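List: workshop-tools
Subject: Re: 1/4 inch drive torque wrench reading low after storage
Date: 14 May 2022

> I have the small Kokkonen click wrench, bought second-hand. It has been
> sitting in a drawer set to full scale since the winter. On the bench it now
> releases well under the set value at the low end, and slightly under at the
> top. Is the spring finished, or can I just wind the adjuster in and carry on?
> Also, does it matter that I use a long extension with it? Someone at work
> told me to add a correction for that.

Three separate questions there, so I will take them in order.

Spring set. A click wrench stored at full scale will lose some preload, but a decent spring doesn't lose much over one winter. If the error were due to the spring alone I would expect it to be worse at the top of the scale, where the compression is greatest. Yours is worse at the bottom. That points to an offset in the zero position of the scale, or to friction at the pivot block, and old grease is the usual cause of the second. Before touching the adjuster, set the wrench to mid scale and cycle it 5 times against a fixed square. Then take your readings again, going upwards only. Coming down through the scale brings in backlash from the thread and the figures will not repeat.

If the readings creep up over those first cycles and then settle, it is grease. Strip it, clean the block and the cam faces, and use a thin film of whatever the maker calls for. Do not pack it. I did that once with a thick lithium grease and the wrench was useless below a quarter of its range until I had it apart again.

If they are steady from the first click but low, it is the zero. On the older bodies there is a locking grub screw under the end cap. Slacken it, turn the adjuster by a small amount, lock it again, repeat the test at three points. Do not try to make the bottom point perfect at the cost of the other two. The lowest fifth of the range on any of these is not to be trusted anyway, and the certificate normally doesn't cover it.

Reference. You did not say what you tested against. A hanging weight on a bar is perfectly good if you measure the arm from the centre of the square and keep the bar level at the moment of release. For my own check I used an arm of 200 mm. Add the moment of the bar itself, which people forget, and which at these low values is not small. I have also compared mine with a Zikbridge digital adaptor and the two agreed within what I could read. The cheap Lelora adaptor I tried in April wandered as it warmed up, so I would not adjust anything on the strength of it.

Extensions. A straight extension between the square and the socket does not change the torque delivered, whatever its length. It twists a little and the click feels softer, but the static moment is the same at both ends. A correction is needed only when something moves the fastener away from the axis of the square, along the line of the handle: a crowfoot, an offset ring, or an extended head. With a crowfoot set at 90 degrees to the handle the correction is near enough nil. In line, multiply the wanted torque by L over L plus E, where L is the distance from square to grip and E is the offset of the crowfoot. I suspect your colleague had that case in mind.

A wobble extension or a universal joint is another matter. There is a loss, it varies with the angle, and I know of no correction worth using. Use a straight one or find another way in.

Sockets make less difference than people claim, as long as they seat fully and the square is not worn. Plain chrome ones like my own are fine for hand torque work, long or short.

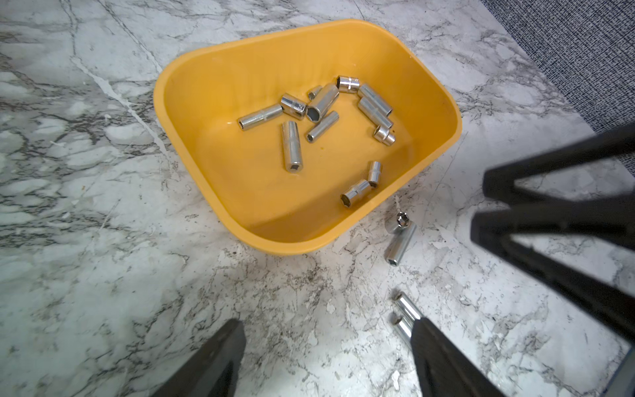 Kumo wrote off-list that a long socket on a worn square will rock, that the side load then reaches the pivot block, and that this alone made his wrench release early at low settings. I had not considered that. It fits your symptoms too, so try a different socket before you open anything up, and support the head with your free hand while pulling.

One last point on storage. Wind it back to the lowest mark on the scale, and stop there. Going below the mark can let the block drop out of position, and on some bodies it will not find its way back without a full strip.

Please post the figures for all three points once you have them, both before and after cycling - the raw ones, without averaging.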